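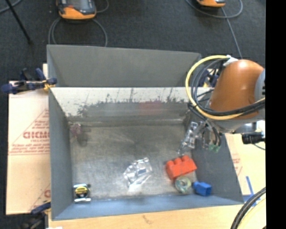 빈 피킹 과제 작업 셀. 금속 빈, 클램프 고정.

1/
졸업 프로젝트 진행 기록. 주제는 혼합 물체 빈 피킹이고 팀은 4명. 팀명은 Driltley로 등록했다. 시뮬레이션은 지난 학기에 끝냈고 이번 학기는 실물만 한다.

2/
물체 세트는 일부러 통일하지 않았다. 장난감 블록, 테이프 롤, 줄자, 투명 비닐 포장. 블록은 깊이 정보만으로 자세 추정이 되는 편이다. 문제는 비닐이다.

3/
투명 비닐은 반사 때문에 포인트 클라우드에 구멍이 난다. 구겨진 포장은 하이라이트 위치가 조명에 따라 달라져서 세그멘테이션 마스크도 같이 흔들린다. 현재 실패 로그의 대부분이 이 항목.

4/
반투명 초록 테이프 롤도 까다롭다. 가운데 구멍이 작아 안쪽 파지는 포기하고 바깥 지름을 잡는 쪽으로 후보를 제한했다.

5/
벽 근처 물체는 충돌 검사에서 후보가 거의 다 걸러진다. 구석의 줄자가 전형적인 경우. 벽면 여유를 줄이면 후보는 늘지만 손끝이 벽에 닿는다. 지금은 접근각을 기울인 후보를 따로 샘플링한다.

6/
빈은 클램프로 잡아 둔다. 고정하기 전에는 접촉할 때마다 조금씩 밀려서 캘리브레이션을 다시 했다. 바닥과 벽의 긁힌 자국은 배경 차분에서 노이즈로 들어오므로 빈 상태의 기준 영상을 매일 새로 찍는다.

7/
평가 방식: 무작위 배치에서 파지 140회. 한 물체에 연속 2회 실패하면 다음 물체로 넘어간다. 집계는 물체 종류별로 따로 한다. 전체 평균만 보면 블록이 비닐의 실패를 가린다.

8/
파지 점수 계산 코드는 Nayara Meireles가 다시 짰다. 후보 수 상한은 30. 그 이상은 계산 시간만 늘고 상위 순위는 그대로였다.

9/
남은 일은 케이블 여유 확인. 손목 회전 범위를 넓히면 케이블 루프가 먼저 당겨진다. 당분간 소프트웨어에서 회전각을 제한하고, 비닐 데이터부터 더 모은다. 중간 발표는 10월.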